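Opinion: Judge the Recording Floor, Then the Robot
Oct 31, 2018

Print this article | E-mail this article

Most automation open days are built around a finished arm repeating one finished task. The Elgate open day gave most of its time to the stage before that, in which people carry handheld grippers and perform household motions so that a machine can be trained on the recordings. I think this was the correct choice, and I think Elgate still showed too little of it.

The method is simple to state. The operator holds one gripper in each hand. A cube printed with square markers is fixed to each tool, and its position is recovered from video. No arm is involved. The Bernero demonstration I attended in July used teleoperation, where the operator drives a real arm from a console, and a single tidy-up task took 10 minutes. At Elgate the same kind of task was over in 47 seconds.

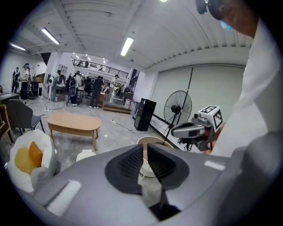 What the speed costs

A person has a waist, knees and a free choice of where to stand. A fixed arm has none of these. When an operator leans over to reach an object on the floor, the recording contains a wrist path that the target machine may be unable to follow. The Kirkar handout given to visitors put the discard rate at 30 percent and offered no breakdown by cause. That breakdown is the most useful number a buyer could ask for.

The floor work made the point well enough without a handout.

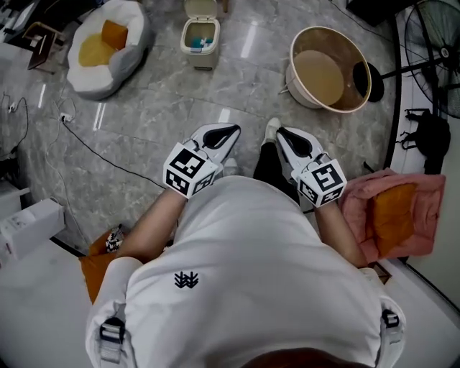 Reach is one problem and tracking is another. Marker cubes work while a camera has a clear view of them. Turn the wrist far enough, or put a forearm in the way, and the pose has to be estimated from whatever remains. Glossy flooring does not help. I asked how such gaps were filled and was told that the Ene software interpolates short ones and rejects long ones. The threshold was not given.

None of this argues against the method. A set of 130 clean recordings from handheld tools is worth more to me than a polished demonstration of one. But an open day that invites technical visitors should publish the rejected recordings next to the accepted ones, and should run at least one accepted recording on an arm before the doors close. Elgate did neither. I would go again if it did.

Contact the editor | Copyright 2018, all rights reserved | Back to top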